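Absorção e secagem de malhas de algodão e de mistura algodão/poliéster em condições domésticas

Relatório de projeto – Laboratório de Materiais Têxteis, 2.º semestre

Resumo

O presente trabalho compara o comportamento de malhas de vestuário corrente quanto à absorção de água e ao tempo de secagem ao ar, em interior, sem ventilação forçada. Foram ensaiados 60 provetes, cortados de peças usadas e de peças novas, pertencentes a dois grupos de composição: algodão a 100 % e mistura de algodão e poliéster. Os resultados indicam que a gramagem explica uma parte maior da variação do tempo de secagem do que a composição, dentro da gama estudada.

1. Introdução

A secagem de roupa no interior da habitação é prática comum nos meses frios. A literatura técnica trata sobretudo da secagem industrial, em que a temperatura e o caudal de ar são controlados, e os valores aí obtidos não se transferem diretamente para uma divisão sem aquecimento contínuo. O grupo optou por isso por um ensaio em condições próximas das domésticas, com registo da temperatura e da humidade relativa, aceitando a perda de controlo que daí resulta.

A secagem de um tecido divide-se habitualmente em dois períodos. No primeiro, a água livre entre os fios evapora-se a uma taxa quase constante, determinada pelas condições do ar. No segundo, a taxa decresce, dado que a água restante se encontra retida nos capilares e, no caso do algodão, ligada à própria fibra. O poliéster absorve muito pouca água na fibra, mas uma malha de poliéster pode reter água entre os fios em quantidade considerável. A distinção entre absorção da fibra e retenção da malha é retomada na secção 5.

2. Materiais

Os provetes foram obtidos de três origens: retalhos cedidos pela malharia Braseck, peças adquiridas no mercado de Cadia e roupa usada entregue pelos elementos do grupo. Nas peças usadas, a composição foi lida na etiqueta sempre que esta se encontrava legível. Peças sem etiqueta ou com etiqueta ilegível foram excluídas. Excluíram-se também as zonas com estampados, bainhas, debruns e costuras, onde a espessura local difere da do corpo da peça.

A separação prévia fez-se por cor e por peso aparente. As cores escuras e saturadas foram lavadas à parte antes do corte, para evitar a transferência de corante para os provetes claros.

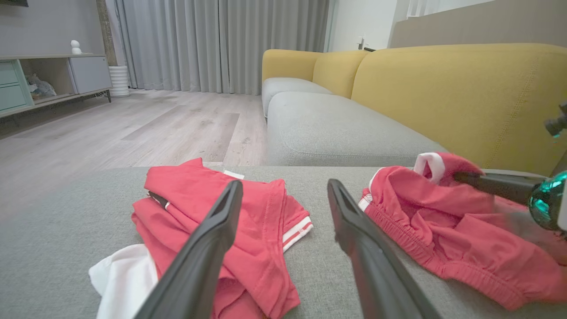 Figura 1 – Roupa vermelha dobrada, com remate às riscas brancas, sobre tecido cinzento.

Todos os provetes foram cortados em quadrados de 10 cm de lado com molde rígido. Antes do ensaio, permaneceram uma noite estendidos na sala de medição, para equilíbrio com o ar ambiente. A massa de cada provete nesse estado foi tomada como massa inicial. Não se utilizou estufa, pelo que a massa inicial inclui a humidade natural da fibra e não deve ser confundida com massa seca.

3. Procedimento

Cada provete foi imerso em água da rede durante 2 minutos, suspenso por um canto até deixar de pingar e pesado. Seguiu-se a suspensão num fio de nylon, com duas molas, sem contacto com os provetes vizinhos. As pesagens seguintes fizeram-se a intervalos de 15 minutos até a massa diferir menos de 2 % da massa inicial. O instante em que essa condição se verificou pela primeira vez foi registado como tempo de secagem.

A balança, de marca Lenevley, tem resolução de 0,01 g e foi verificada com massa-padrão no início de cada sessão. A sala não dispõe de climatização. As janelas mantiveram-se fechadas e a porta só foi aberta para entrada e saída dos operadores.

A sessão de sexta-feira foi repetida na íntegra. A porta ficara aberta durante parte da tarde e o registo de humidade mostrava uma descida incompatível com as restantes sessões. Os valores dessa primeira execução não entram no tratamento de dados.

4. Resultados

A malha mais pesada do conjunto, um algodão de 209 g/m², apresentou o tempo de secagem mais longo. A razão entre a massa de água retida e a massa inicial foi de 2,243 para essa malha, o valor mais elevado da série. As malhas de mistura com gramagem semelhante ficaram abaixo deste valor, embora a diferença fosse menor do que o grupo esperava.

Entre as malhas leves, a composição deixou de permitir uma ordenação clara. Alguns provetes de mistura secaram depois de provetes de algodão com a mesma gramagem nominal. A observação à lupa mostrou que esses provetes tinham malha mais fechada e superfície ligeiramente cardada.

Os provetes de peças usadas apresentaram maior dispersão do que os de peças novas. O historial de lavagem não era conhecido, e o uso de amaciador, que altera a molhabilidade da superfície, não pôde ser despistado.

5. Discussão

O critério de paragem tem influência direta nos tempos obtidos. Com uma tolerância mais larga, o segundo período de secagem fica em parte excluído e as diferenças entre algodão e mistura reduzem-se. Com uma tolerância mais apertada, a deriva da humidade na sala passa a ser comparável ao que se pretende medir. O valor adotado é um compromisso e deve ser indicado em qualquer comparação com outros trabalhos.

O método Nzioka, usado na unidade curricular para a gramagem, pressupõe provetes planos. Nas malhas com elastano residual, o bordo enrola após o corte e a área efetiva fica subestimada. O erro foi considerado pequeno, mas não foi quantificado.

A suspensão por um canto favorece o escoamento da água para o canto oposto – efeito visível nas malhas pesadas, cujo canto inferior era sempre o último a secar. Uma suspensão por toda a aresta superior teria dado uma distribuição mais uniforme.

6. Trabalho futuro

Propõe-se repetir o ensaio com centrifugação prévia a velocidade conhecida, condição mais próxima da roupa que sai da máquina, e incluir malhas de poliéster a 100 %. Seria igualmente útil registar a velocidade do ar junto ao fio, grandeza que neste trabalho foi considerada nula sem verificação.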